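Telitz Executive Moves: data card

Version of 28 Nov 2019

Summary
Telitz is a table of senior appointments and departures at retail and commercial banks. Each row is one move by one person: the bank left, the bank joined, the old and new job titles, and the dates given in the notice. Source notices are press releases and stock exchange filings.

Files
moves.csv: one row per move
banks.csv: bank names and parent groups
titles.csv: lookup from raw job title to role group

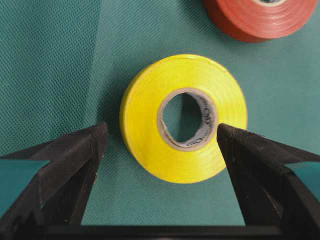 Does a move within the same banking group get its own row?
It gets a row only if the legal employer changes. A new title at the same employer goes in the title_change column of the existing row.

Dates
announce_date is the day the notice was published. leave_date and start_date are copied from the notice and left blank if it gives none. A notice that names only a month is stored as the first of that month, with date_precision set to "month".

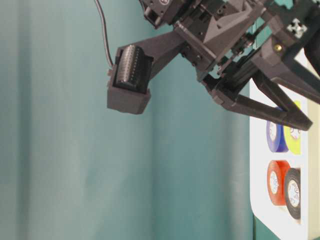 Where two banks publish different dates for the same move, the joining bank's date is kept and conflict is set to 1. Trelmont Bank rows before September were checked again after its filings were restated.

Role groups
Raw titles map to 10 role groups. Interim posts keep the group of the permanent post, with interim set to 1. The mapping was drafted by Rawat and checked by Testa on a sample of 100 rows; 6 were changed.

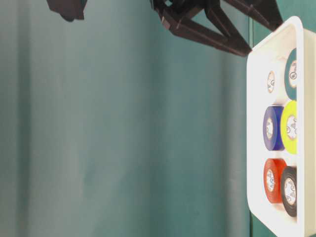
Titles that fit no group are coded "other". Board seats without an executive duty are left out.

Known gaps
Small savings banks are thinly covered. Roughly 45 rows have no leave_date.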